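What my renters policy means by "replacement cost"

I switched renters insurance this spring, from Herrera to Pretia, and spent more time than I wanted reading both contracts side by side. The premiums were close. The difference was in how each one pays for personal property, and the wording is easy to skim past.

The Herrera policy paid actual cash value. That is the price of a similar new item minus depreciation, and the depreciation schedule was not in the contract. I had to ask for it. Electronics lost value fastest, then clothing, then furniture.

Pretia pays replacement cost, but in two parts. The first payment is the depreciated amount. The second, called the holdback, comes after you buy the replacement and send in the receipt. You have to have the money to buy the thing first. The deadline for the receipt is in a separate endorsement — mine was on page 4 of a PDF I nearly didn't open.

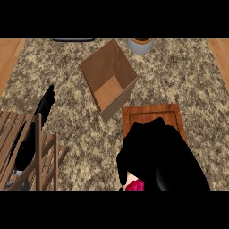

Last updated: 31 July 2019

Both policies have sublimits. Under Pretia, jewelry is capped at $1000 for theft no matter what the overall property limit says. The same cap does not apply to fire. Bicycles are ordinary property in one contract and have their own line in the other.

Celeste Ojeda, the agent who wrote my new policy, suggested keeping an inventory as a plain spreadsheet. I had tried an app called Emik and gave up when I couldn't get my data out in a usable form. The spreadsheet has 5 columns: item, room, date bought, price, serial number. Filling it in took two evenings. A copy is stored off my own computer, along with scans of the receipts I still have.

One item is open. My deductible is per claim, and I can't tell from the text whether a burst pipe that damages property on separate days is one claim or several. I've asked in writing and will add the answer when it comes. The policy renews in September, so I'd like it before then.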